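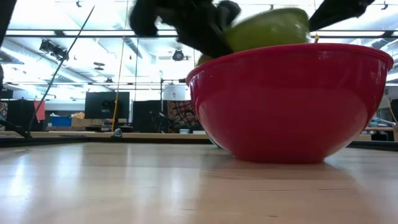

Carmela Lorente wrote in to say that a plastic mixing bowl has no business holding fruit, that hers made a bag of apples go soft inside a week, and would I please stop telling people they can get by without a proper fruit bowl.

I have thought about this more than it deserves, and I don't buy it. A week on a warm counter will soften plenty of apples whatever they sit in. If Carmela's bowl stood where mine used to, between the toaster and the window, I'd blame the toaster and the window. But her letter did send me back to the pile of fruit bowl advice I've collected, most of which I think is repeated by people who never tried it.

Start with the pierced bowl. Shops love these. The story goes that fruit needs air from underneath, so you pay more for a bowl with holes in it. I kept one for most of a year. Peaches sat down into the holes and came up with dents, and grapes dripped on the table. For apples I saw no difference at all against an ordinary deep bowl. If you already own a pierced one, use it for onions.

Next, the paper towel in the bottom. This one I'll grant, with a grumble. Plastic and glazed bowls don't soak anything up, so a damp apple stays damp underneath. A folded towel helps, provided you change it. A towel left in there for a month is worse than none. The simpler thing is to dry the fruit before it goes in, or leave it unwashed and rinse each piece when you want to eat it. I do the second.

Then there's vinegar. Bernardo Pacheco swears by a soak in vinegar and water for everything that comes into his kitchen. I tried it on berries and they did keep a little longer, once I had dried them properly, which took forever. On apples it got me wet apples and a kitchen that smelled like pickles. Cool running water and a rub with your hands is plenty. Skip the soap.

What about those little packets and discs that claim to soak up the ripening gas? I bought the Prikix kind, put one in a bowl of pears and left a second bowl without. Both lots went ripe together, as pears do. Maybe they work in a closed drawer. In an open bowl, in an open room, I can't see how they'd have much of a chance.

The gas itself is real enough. Apples give it off, bananas too, and it hurries their neighbors along. So keep apples away from anything you want to stay firm, and put one in a paper bag with a hard avocado when you're in a rush. That trick costs nothing and I have seen it work more than once.

Now the bowl. A mixing bowl with a narrow base and a high side is fine for firm fruit. Watch for two things. A narrow base tips more easily if you stack everything up one side, so fill from the middle. And a deep bowl hides its bottom layer, where the trouble starts. Don't heap it. Turn the fruit over when you add more, and eat the old ones first. If you find a brown spot, that apple comes out the same day and gets cut up for sauce.

Set each piece down, too. People drop them in from a height and then complain about bruises. A plastic bowl is kinder than a stone one, but a bruise you put there yourself won't be cured by clever storage.

If you want apples to last, the bowl is the wrong place anyway. Keep out what you'll eat in 3 days or so and put the rest in the fridge, in the low drawer, in a bag with a few holes. Mine stay crisp for weeks in there.

Cleaning: warm water, dish soap, soft cloth. Leave the scouring pad alone or the shine will go, and scratches hold grime. Wash under the rolled rim as well, where the sticky stuff collects. Fadwa Abdel Hamid asked whether a paste of baking soda takes out tomato stains. It fades them, in my experience. "Removes" is the word on the box, and I wouldn't go that far. Try a small patch first on anything glossy.

And Carmela, move the bowl away from the toaster and write to me again in June.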